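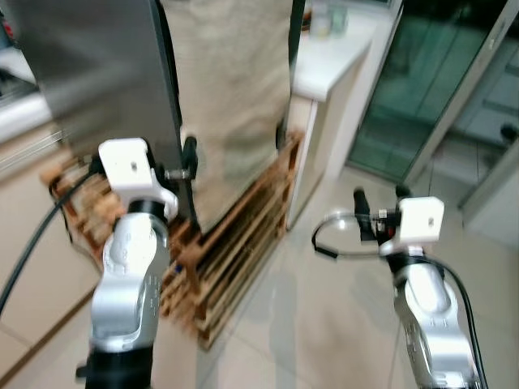 첫 질문은 Vilho Tikkanen 님이 남겨주셨어요. 데모를 900개나 모았는데 학습시킨 정책이 왜 자꾸 물건 앞에서 멈칫거리느냐, 더 모으면 나아지느냐 하는 내용이었습니다. 댓글로 짧게 답하려다가 너무 길어져서 아예 글로 씁니다. 양팔로 집안일 데이터를 모으는 분들 중에 비슷한 데서 막힌 분이 꽤 계신 것 같더라고요.

결론부터 말하면 저는 더 모으기 전에 이미 모은 걸 먼저 돌려보시라고 하고 싶어요. 저도 Kettunen 작업 때 3,000개를 채우고 나서야 처음부터 다시 봤거든요. 보다가 얼굴이 화끈거렸습니다. 물건 앞에서 멈칫거린 건 정책이 아니라 저였어요! 잡을까 말까 망설이는 손이 그대로 다 들어가 있더라고요.

그래서 요즘은 녹화 전에 연습부터 합니다. 같은 동작을 녹화 없이 몇 번 해보고, 손이 알아서 움직인다 싶을 때 시작 버튼을 눌러요. 커피는 그 전에 마셔두시고요.

멈칫거림을 줄이는 데 또 도움이 됐던 건 동작 순서를 말로 정해두는 거예요. 왼손이 먼저 잡고, 오른손이 받치고, 왼손을 놓는다. 이 정도만 종이에 적어서 벽에 붙여둡니다. 순서가 매번 바뀌면 똑같은 장면에서 정답이 두 개가 되어버려서 학습이 잘 안 되더라고요. 두 사람이 번갈아 조종한다면 더더욱 맞춰두세요. Ostgate에서 둘이 나눠서 모을 때 한 명은 왼손부터, 한 명은 오른손부터 쓰는 걸 일주일 지나서 알았습니다. 그 데이터는 결국 나눠서 따로 썼어요.

케이블 얘기도 해야겠네요. 손목 쪽 케이블은 팔을 끝까지 돌려본 상태에서 길이를 정하세요. 가만히 세워놓고 예쁘게 묶으면 꼭 손목을 비틀 때 당겨집니다. 저는 여유를 넉넉히 주고 벨크로로 느슨하게 잡아둡니다. 케이블 타이는 한 번 조이면 다시 잘라야 해서 자리가 확정된 다음에만 써요. 그리고 고리처럼 늘어진 부분이 그리퍼 손가락에 걸리지 않는지, 양팔을 가운데로 모아보면서 한 번 확인하시고요.

조명은 생각보다 까다로워요. 반짝이는 바닥이나 유리문이 있는 집이면 낮과 밤의 화면이 완전히 다른 집처럼 나옵니다. 처음엔 커튼을 치고 늘 같은 밝기로만 찍었는데, 그렇게 배운 녀석은 커튼을 걷자마자 헤매더라고요. 지금은 오전에 조금, 오후에 조금, 불 켜고 조금, 이렇게 나눠서 찍습니다. 대신 한 에피소드 중간에 불을 켜거나 끄지는 않아요.

물건 위치는 바닥에 마스킹 테이프로 범위만 표시해두고 그 안에서 아무렇게나 놓습니다. 점 하나를 찍어놓고 거기에 정확히 맞추면 로봇이 그 자리를 외워버려요. 테이프는 카메라에 잡히지 않게 시작 전에 떼는 걸 추천합니다. 이걸 안 떼고 모았다가 테이프를 보고 따라가는 정책을 만든 적이 있는데요, 나름 귀엽긴 했지만 쓸 데는 없었습니다.

실패한 건 지우지 마시고 폴더만 따로 빼두세요. 떨어뜨렸다가 다시 주워서 끝까지 해낸 에피소드는 저한테는 보물이에요. 반대로 떨어뜨리고 그냥 끝난 건 학습에는 안 넣고, 나중에 어디서 자주 틀리는지 볼 때만 꺼냅니다. 파일 이름은 날짜, 작업, 조종한 사람, 결과 순으로 적어요. 귀찮아도 그날그날 적어두는 게 낫습니다. 11월에 모은 걸 12월에 정리하려니 제가 쓴 메모를 제가 못 읽겠더라고요.

아, 그리고 쉬는 시간! 저는 128개를 한 묶음으로 잡고 그 안에서도 어깨가 뻐근하면 바로 쉽니다. 피곤할 때 찍은 건 나중에 보면 티가 나요. 그리퍼를 여는 타이밍이 점점 빨라지고, 물건을 놓는 게 아니라 거의 던지고 있어요.

Vilho 님은 우선 900개 중에서 아무거나 몇 개 골라 배속 없이 끝까지 보시고, 멈칫거리는 구간이 보이면 거기만 잘라내서 다시 학습시켜 보세요. 결과가 어땠는지 댓글로 알려주시면 저도 참고할게요. 다음 글에서는 Flasham에서 쓰던 그리퍼 손가락 고무 패드 가는 법을 적어보려고 합니다. 접착제를 잘못 골라서 고생을 좀 했거든요.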